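Open Day at the Bulta Workshop

I'd been meaning to get to one of these for ages. The robot people at Bulta throw their doors open every so often, and my friend Cameron Dow had been on at me about it since last August, when he went and I had a wedding. So when he texted to say there was another one coming I said yes before checking anything, and then had to beg a ride out past the McKinnon turnoff because my car was in the shop (alternator, don't ask). Worth every bit of the hassle!

I'm not an engineer. I run the stockroom for a school science department, which means I spend my days moving bottles and flasks from one plastic tub to another, and I wanted to see a machine have a go at my job. If you're hoping for torque numbers you'll be let down by this page. If you like looking at other people's workshops, pull up a chair.

You sign in at the front, get a sticker with your first name on it, and then you're pretty much free to wander as long as you stay out from between the arms and the table. The room is busy. There are desks piled with gear, tripods, cables, clothes on stands, and you have to watch your feet. I loved it. It felt like a place where people get things done and clean up on Fridays, maybe.

I took loads of pictures and most of them are of the backs of people's heads, so I've kept it to my favorites. Click through at your own pace.

The left-hand basket

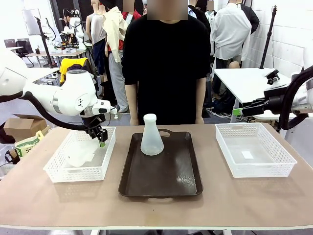 The left gripper is down in the basket with something soft and white, and that frosted flask with the screw cap is standing on the brown tray. I have a whole shelf of flasks that shape at work and I've dropped more of them than I'd like my boss to read about. The little green fingertip pads are what I kept staring at. They're so small!

A word about lunch

No picture for this one because my hands were full. There was a folding table out in the hallway with sandwiches and a very good lemon cake, and I got talking to a retired machinist from Sultar who had driven over with his granddaughter. He'd worked on packing lines for most of his life and had a lot to say about grippers. His view was that soft stuff is the real headache. A bottle stays bottle-shaped wherever you grab it, but a cloth or a bag is a different shape every time you look at it, and he'd seen whole machines scrapped over that. His granddaughter wanted to know if the robot had a name. He said machines get names when they start breaking down.

I also lost my sticker in the cake, somehow, and went around as an anonymous person for the rest of the afternoon.

Back in the main room it had filled up a bit. Cameron had found us a good spot near the table and was guarding it with his elbows, bless him. One thing I hadn't expected was how long I'd be happy to stand there. You think you'll watch for a minute and move on, and then you're rooting for it. Every time a gripper went near something the people around me went quiet, like at a pool table.

The right arm and a bottle

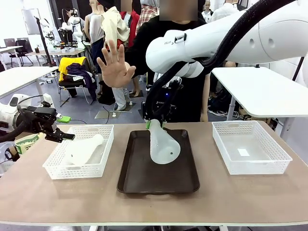
Bulta workshop, 18th April

My favorite of the whole day! The right gripper has a bottle tipped over above the brown tray, with the green pad at its neck, and there's a second bottle lying in the basket on the left. I like the open hand behind it too. It makes the picture for me, and I've got it as the background on my phone now (Cameron says that's sad, Cameron has a picture of his own truck).

It was a Tuesday, by the way, so I'd used a day of leave for this, and I'd do it again tomorrow. I asked one of the staff whether something like this could ever sort my stockroom and got a very polite answer about how much the mess on my shelves would matter. I didn't show her a photo of my shelves.

What I came home with: a flyer, two pens, a headache from too much coffee, and a new respect for my own thumbs. I tried picking up a bottle by the neck with just two fingertips when I got in, then setting it down gently on a baking tray. Go and try it with a full one. My kitchen floor needed mopping anyway.

If you want to go yourself, the turning is easy to miss. Come off the Usby road and look for number 991 on the mailbox, then keep going around the back, where the parking is. The front lot belongs to the tile place and they will come out and talk to you. Bring a sweater, the main room was chilly where we stood. Kids seemed welcome as long as they had a grown-up holding on to them.

Thanks to Cameron for the nagging, and to the lady who drove us both home and wouldn't take gas money. I've got a few more shots of the hallway and one of the cake, which I'll add when I've worked out how to turn them the right way up.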